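Kerr Project Report: Trying Out the Zistow Assembly Kit

What we set out to do

Our group chose the Zistow kit from the project list because it was the only one with real computer parts in it, and we have not regretted it for a minute. Zistow is made by Plotell and is sold to colleges as an add-on for arms they already own. You get a fixture plate, a set of holders to go round it, fingers for the gripper, and the software for teaching and replaying positions. It does not come with an arm or a computer to practise on. The college paid 1000 pounds for the set, and our job was to use it properly for a term and say whether the Dodwood lab should buy a second one.

We decided early on to stick to one task and learn it well. The task was putting parts into an old desktop computer lying on its side with its cover off. Two parts in particular: a processor and a memory module. Anyone who has built a computer knows these are easy enough by hand and fairly nerve-racking all the same. We called the project Kerr, after the name on the door of our lab.

Setting up

The manual is 14 pages long and most of it is good. It took us a whole afternoon to get the plate where we wanted it, mainly because we kept moving the computer as well (don't do this!). Once we had agreed that the case stays put and everything else is measured from it, things went much faster. The fixture sits right beside the case so the arm only has a short trip between the two, and every holder has its own saved position in the software. By the end we had 31 saved positions, some of them with very silly names that we had to go back and change before handing this in.

Teaching a position is the best bit of the whole kit. You move the arm by hand to where you want it, press save, and then nudge it from the screen in tiny steps until you are happy. The nudging is slow, but it is oddly satisfying and we ended up taking turns at it. The square part is small between the fingers, and lining it up over its pocket in the fixture is where most of the nudging goes.

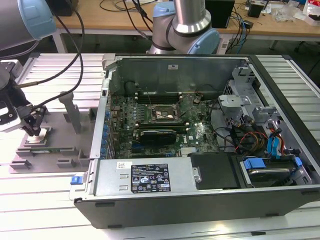 One reader of our first draft felt we were being too kind to the pockets, and wrote that "a pocket that shape forgives a bad grip, so you never find out the grip was bad until you get to the socket". We think this is fair. We had two bad days at the socket and blamed the socket positions for both, when the part was already slightly turned in the fingers before it left the plate. We now check the grip at a stop point above the fixture. Zistow lets you add a stop anywhere in a sequence, and it waits for you to press a key before carrying on. The same reader wanted the fingers compared with another make, but we only had the ones in the kit, so that will have to be someone else's project.

The software

It is plain to look at and very clear. Each sequence is a list, top to bottom, and you can drag lines about or switch one off without deleting it. We loved being able to run a single line on its own. When we changed the approach height over the socket we could test just that move, again and again, without going back to the start.

The undo only goes back one step, though, which caught us out more than once. Saving a copy before each session solved it. There is also no way to add a note to a position. We kept ours in a spreadsheet, and somebody always forgot to update it.

Speed is set with one slider for the whole sequence. We would have liked a separate one for the last part of a placement, where you want to creep. Our way round it was to add extra positions very close together near the end, and that accounts for a fair few of the total. 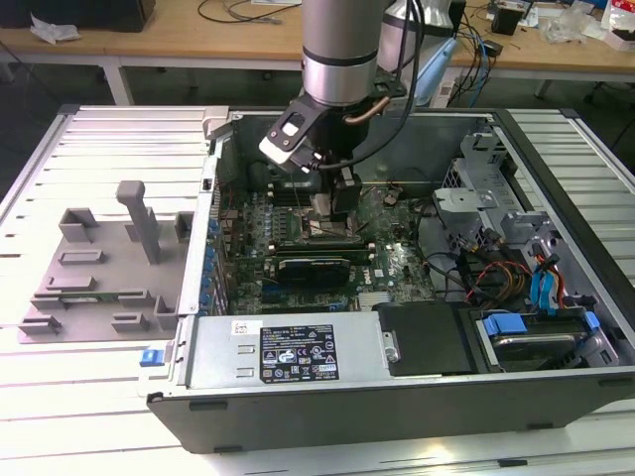 Part two: results and what we would buy
Written up by the Kerr project group, Dodwood
August 9, 2020

We ran 23 full placements of the processor once the sequence had settled down, all at the same slider setting and all starting from the same holder. The first few had one of us hovering over the stop button. By the last few we were standing back with our arms folded – a great feeling after the weeks of nudging.

The memory module was harder and we did not finish it. On the plate it rests flat between two slotted supports, and in the computer it has to go into its slot upright, so there is a turn to do on the way. The turn itself works nicely. Our trouble was the push at the end. A memory slot wants a firm, even press along its length, and our fingers only hold the module over a short part of it. We tried a second press with the fingers closed, on one end and then the other, and this looks promising, but we ran out of lab time before we could repeat it enough to say anything sensible.

Loose cables were the other thing to watch. There are a lot of wires in a desktop case, and the arm does not know about any of them. We planned every approach from straight above and kept the sideways moves high, clear of the drive cage. Teams working in a smaller case will have a tighter time of it.

Would we recommend a second kit? Yes, we really would. The holders are well made, the teaching is quick to pick up, and a new group could be running their own sequence in the first week. We would ask Plotell for longer fingers for the memory work, and a proper undo. If the lab agrees, the September group can start from our saved files, which are on the shared drive in the Kerr folder, along with the spreadsheet. Please update the spreadsheet.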